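Anyone else's cleaning company bringing in robots?

ntic_88
We clean 148 rental units between guests. In April Valtow put two-arm robots in the first few. They do pickup, we do kitchens and bathrooms. My visit went from 130 minutes to 85 on paper and the pay per visit went down with it. Anyone been through this?

Gil Montoya
Yes, at Cusi. My knees are better. I don't miss picking stuff up off floors all day.

virkar_nights
Your knees are better and your check is smaller. Ask for hourly before they finish the rollout. We didn't and got stuck.

Gil Montoya
Mine isn't smaller. They gave us more units.

virkar_nights
So more driving for the same money.

ntic_88
Hourly is what I'm asking for. They also want two of us to train on the simulator, where you review runs and mark the bad grips. I did one shift of it. Entryways mostly, shoes over and over.

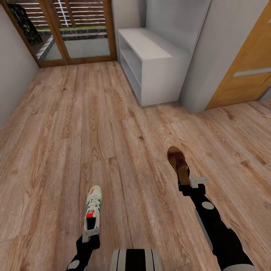
It pays 300 a week extra but you sit at a screen till 9 pm, and I took this job so I wouldn't have to sit. My partner on the route loves it and wants to go full time.

Gil Montoya
Take it. Somebody who has cleaned a house should be marking those.

virkar_nights
Get the 300 in writing first.

ntic_88
Asked for that this morning. No answer yet.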